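Card keeps creeping on a clear acrylic base — is a covered board the problem?

Posted by Branislav Kolář, 10 May 2018

I've been trying to get a plain beige card to lie square on a clear acrylic platform, the sort with a little upright post at either side. The idea is that you lay the card between the posts and it stays where it's put while you line things up. That's what the man at Prollgate told me, anyway, and I have my doubts.

Mine creeps. I set it down, nudge it straight, look away and it's a touch off again. I've tried it on the bare kitchen worktop and on a tray. Two people have now told me I need a wooden board with a big sheet of paper over it, and one of them wanted to sell me the paper. Does the covering do anything, or is it just for looks? I don't want to spend another 17 quid finding out.

Štěpánka Hudec

I wouldn't buy anything yet. Most of what gets said about coverings is said by people who already own one. A pale sheet does help you see the edges of clear acrylic, which are a nuisance to find on a busy worktop. I can't see how it would stop a card moving when the card isn't touching it. The card touches the acrylic, so look at that first.

What I'd check, in this order:

1. Wipe the platform with a soft cloth and let it dry. Smears make a card drag on one side and slide on the other, and they're hard to spot from above.

2. Look at the layout before you touch the card. You want a pale covering on the board, the clear plate on that, and the card on the plate with a post out to either side.

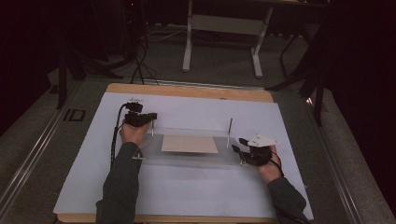
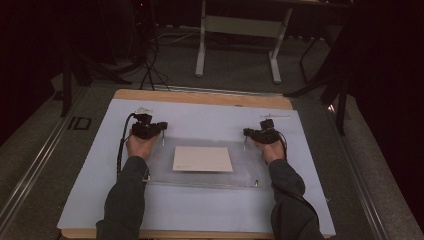

3. Put the card down flat and let go of it completely. If you keep a finger on one corner while you straighten the other, you're turning it, and you'll blame the platform.

4. Check the card itself. Cheap card bows when it's been stored on end, and a bowed card rocks. Turn it over and see whether the creeping goes the other way.

5. Only then look at the board. Press each corner. If it rocks, fold a bit of paper under the low one.

I did this with a Silar board and later with an offcut from the shed, and could find no difference worth paying for. The posts, by the way, won't hold anything that isn't snug between them. People talk as if they clamp. On mine they only give you something to line up against.

Thierry Lefèvre

Get the Greletti one, it's much better. Had mine 3 years, no trouble.

Yasaman Zamani

Better in what way, though? I've had a Greletti and it crept exactly like the one before it. I think it was my card, which had been sitting next to a radiator.

I'd agree with most of Štěpánka's list apart from the cloth. I was told to wipe mine with a damp one and all I did was push the smears about. A dry one was fine. Also, if the big sheet is loose on the board then the whole platform can shift with it, and that looks just like the card creeping. Tape the sheet down at the back — ordinary masking tape, not the special stuff Trnka sells — and try again before you decide anything.

Branislav Kolář

It was the card, or mostly. Turned it over and it drifts the other way, so it must be bowed, though I can't see it by eye. I've put it under some books overnight. Not convinced that'll cure it but it costs nothing. I'm leaving the paper alone for now.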